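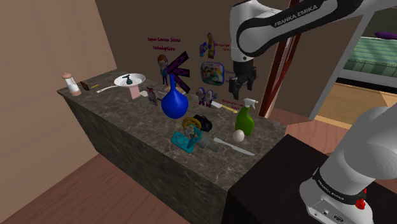
Let the Robot Club Mess Up in Simulation First

Clubs > Robotics > Opinion

23 April 2021
By Attila Illés

I've coached the robot club at Halász for long enough to hear the same complaint every September: when do we get the real arm? My answer this year was "later," and I want to argue that later is great!

Our students spent the term in a simulated room, with a Franka arm beside a stone counter loaded with stuff. A knife, a single egg, a green spray bottle, a blue vase with a long skinny neck. It looks like the kitchen of somebody who got interrupted while moving house, and I love it. A bare table with one cube on it teaches you to pick up a cube. A crowded counter makes you think about what the elbow is doing while the fingers are busy (and what's behind the egg).

Ferenc Lakatos, who teaches shop and has strong feelings about screwdrivers, told me kids need to hear a motor complain. He's right, they do, and we'll get there. But in one afternoon the Drildale team ran 392 grasp attempts, and almost all of them were awful. The egg alone must have gone flying a few dozen times. They laughed, changed the approach angle, hit reset and went again. Try that with six kids sharing one machine and a grown-up hovering over the stop button.

What gets me most is how brave they are in there. A girl who wouldn't touch the keyboard in the first week wrote her own routine for the vase, coming down from above with the fingers wide apart, and then stood up to explain it to 40 people at our open evening. The routine still misses. She knows exactly why it misses, and she was thrilled to tell everyone!

I do think we should grade the notebooks harder. Seventy percent of the mark for the log and the rest for the run would suit me fine. A lucky grasp with nothing written down is no use to the next team.

So yes, the real arm is coming, and the Rorska group has first turn. They've already asked me if they can bring their own egg.

Contact the club | © Halász Robotics Club | Back to top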